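I gave up on the dishwasher in October and I'm not going back. It still works, as far as I know. I keep baking sheets in it.

People get weird when I say this (my neighbors in Stormont looked at me like I'd started churning butter). But we were running that thing half empty, then fishing out the one good knife and washing it by hand anyway! So where was the saving? There are 4 of us here and 13 mugs, and I'd honestly rather wash a mug than wait two hours for it.

What I do have strong feelings about is where the dishes go afterward. A towel on the counter gets soggy by lunch. Those big two-story racks eat half the kitchen, and then you fill them, and then you never put anything away because why would you – they've basically become a cabinet.

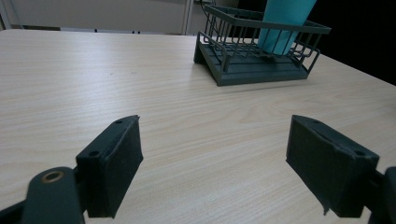
A small rack is plenty, and I think it belongs on the table, not crammed in beside the faucet. Dark green wire on pale wood grain looks nice enough to leave out, even with something tall and teal standing in it, and there's still plenty of bare table for chopping or homework. When the rack is full, you stop and dry. That's the whole system, and my kids grumble about it every night.

Contact | © Olis Kitchen Notes | Back to top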